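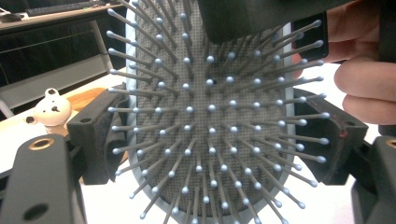
How do we get fluff out of a cushion brush without tearing the pad?
Comb along the rows with the tail of a pin-tail comb, from the rim inwards, then lift the mat off in one piece.

July, notebook entry, Madmont bench

Brush 547 – ball-tipped bristles, perforated cushion, pale blue rim. Cleaning trial for Prevside.

1. Combed out dry. Weighed the fluff and bagged it.
2. Wiped the pad with the Fuchs soap, 2 ml in 820 ml of lukewarm water. Do not soak: water gets in through the holes in the pad and stays there.
3. Left bristles down on a towel for 13 hours. Drandov want it done in less – try the wire rack next time.
4. Brush over the white board on the table, bristles checked for missing ball tips. Small cup kept on the board as well.
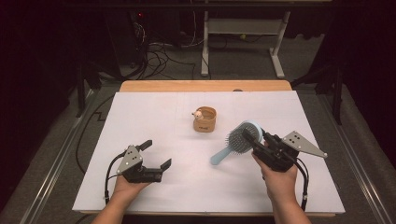

To do

Order more pin-tail combs. Same routine on 548, half the soap. Ask Prevside if they want the handle wiped too, their sheet only mentions the pad.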